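Search this site
Enter keywords Go

Care of Cabin Luggage Between Flights
Household Notes, Stumunora Travelers' Association
Revised 2021-07-19

Members who fly often are advised to clean and check their carry-on bags at home after each trip. Overhead bins and cabin floors leave grease and grit on a bag, and most of it comes off easily if it is treated within a day or two.

Empty every pocket and vacuum the lining with a narrow nozzle. Wipe hard shells with a soft cloth and a little dish soap in 700 milliliters of warm water. Fabric bags should be brushed first – dry dirt spreads once it gets damp – and then sponged lightly. Leave the bag open overnight before storing it.

Wheels need separate attention. Pull out hair and thread with tweezers, wipe the axles, and apply 2 drops of light machine oil to each. Oil should not touch the rubber. 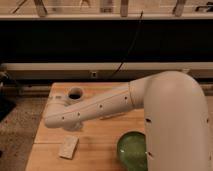 How should a sticking zipper be treated before a flight?

Rub the teeth with a plain candle or a soft pencil, then work the slider back and forth 5 times. Wipe off any residue so that it does not mark clothing.

Telescopic handles may be cleaned with a dry cloth only. Spray products tend to collect dust inside the tubes, and the handle may then jam when the bag has to be lifted into the bin.

Liquids bottles are best washed, dried and stored with the caps off. Before the next departure, fill each one with water and squeeze it over the sink. Any bottle that leaks should be replaced. Members should also measure the packed bag, wheels included, and compare it with the airline's current limits.

Questions on these notes may be addressed to Quyên Ung, Member Services.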